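Home | Syllabus | Handouts | Discussion board | Office hours

Week 5 handout: Who gets to be tired?

Hi all. I promised I'd type up my notes on burnout in community organizing, and these are those notes, lightly cleaned up. They follow the order I talked in, so if you missed class you'll get most of it, minus the argument we had in the last ten minutes (ask a friend, it was a good one).

We started with the tenants' group in Warine. You read the case packet, so I won't retell the whole thing, but remember the basic setup: 222 households, one landlord, and a language split that ran right through the building. The people who spoke both languages ended up doing everything. They translated the flyers, they sat in the meetings, they explained one neighbor's anger to another neighbor at eleven at night. I called this "bridge work" in class and I'm sticking with that.

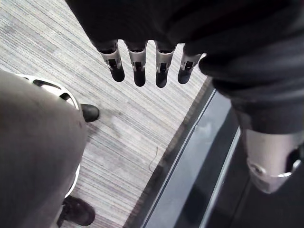 What I want you to notice about bridge work is that it almost never shows up in the minutes. Look at the packet again. The minutes list who spoke, who voted and who brought the petition in. The woman who spent her whole January calling people back? She's in there once, and her name is spelled wrong. When she quit, the group wrote that she had "moved on to other things." I read that line out loud twice because it still bugs me.

Sunil Patwary's chapter gives us a way to talk about this. He splits tiredness into two kinds. One comes from the hours, and you can fix it with sleep and a better schedule. The other comes from having to prove, over and over, that the problem exists at all. He interviewed 20 organizers in Zandari, and the ones who left mostly talked about the second kind. A few of you said this felt obvious. Fair! But then ask why most groups respond to burnout by offering a weekend off.

Now the pushback. Katsuhiko Hosoda thinks Patwary is too easy on people who step away. His point (I'm squeezing a long essay into two lines) is that somebody has to pick up what gets put down, and it's usually someone with less money and less choice. I go back and forth on this. I've stepped away from a campaign myself, and I know exactly who got my phone list.

Somebody asked about the Abdella strike fund, and I gave a muddled answer, so let me try again. The fund paid its regular interpreters, nearly 2,000 dollars over the whole campaign. That's small money. But paying them meant the work had a name and a line in the budget, and members started asking what else was going unpaid. Childcare came up within a couple of meetings.
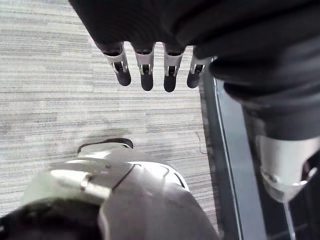
Four fingers side by side, pointing down, under dark fabric.

For next time, read the Zatton interviews, all of them if you can, the first two if you can't. Write me a page on a time you explained something about your own life to a group that could have looked it up. Or a time you were the group. I'd love to get some of those, they're harder to write and I grade them kindly.

Bring the packet. I'm not printing it again.

Comments

marisol_t: Is the page single or double spaced? Also I think Hosoda is right and I'm annoyed about it.

Reply from instructor: Double. And please be annoyed in class, we need it.

DeeK: My aunt did this exact thing for her church, years of translating, never got so much as a thank-you card. Sent her the Patwary chapter and she called me right away.

back_row: Can we write about a job instead of a group?

Reply from instructor: Yes, a job is fine.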